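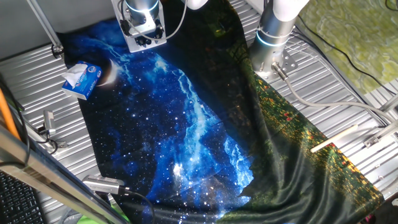
A reader in Fasthorpe wrote to tell me that a death notice ought to be four lines long and no longer, and that anything beyond the name, the dates and the hour of the service is showing off. I have been turning that over ever since, usually while I ought to be doing something else, and I find I can't agree, though I do see what was meant and I was glad of the letter.

I grew up with the back page of the Bevport paper. My mother read it before the front, with her tea, and she read it aloud, so that by the age of 8 I knew who had kept bees and who had sung alto at the chapel for half a lifetime. We had never met most of these people. It didn't matter a bit!

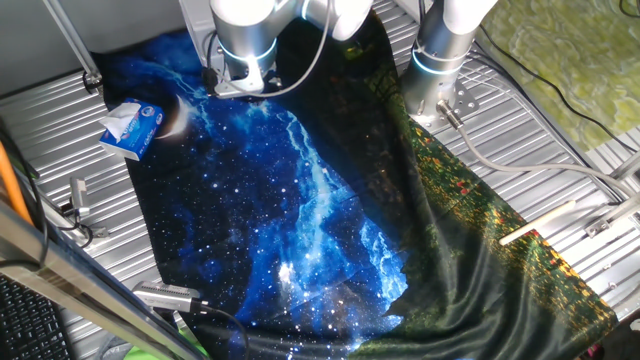
She would stop at a good one and read it twice, and then we'd all be quiet for a moment, and then somebody would ask for the marmalade. I think that was a kind of mourning too, and a generous one, done for strangers over toast.

What worries me is the cost. A notice in the Bevport paper is now £199, with more to pay once you run past 17 lines, and a family that is already tired and sad should not have to sit at the kitchen table deciding whether Dad's allotment is worth the money. (It is. Put the allotment in.) In Corum, with hardly 2,000 people, the parish newsletter prints them free and lets them run on, and I have read some there in October that I still think about.

So write the long one, if you can bear to. Put in the dreadful jokes and the prize onions and the year they lived in Villalba and came home brown and broke. And if the paper won't have it all, pin the rest up in the church porch, where I for one will stop and read it.
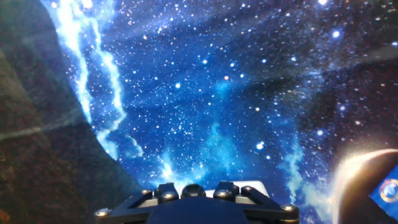

Printed cloud and starfield, with a planet low on the right.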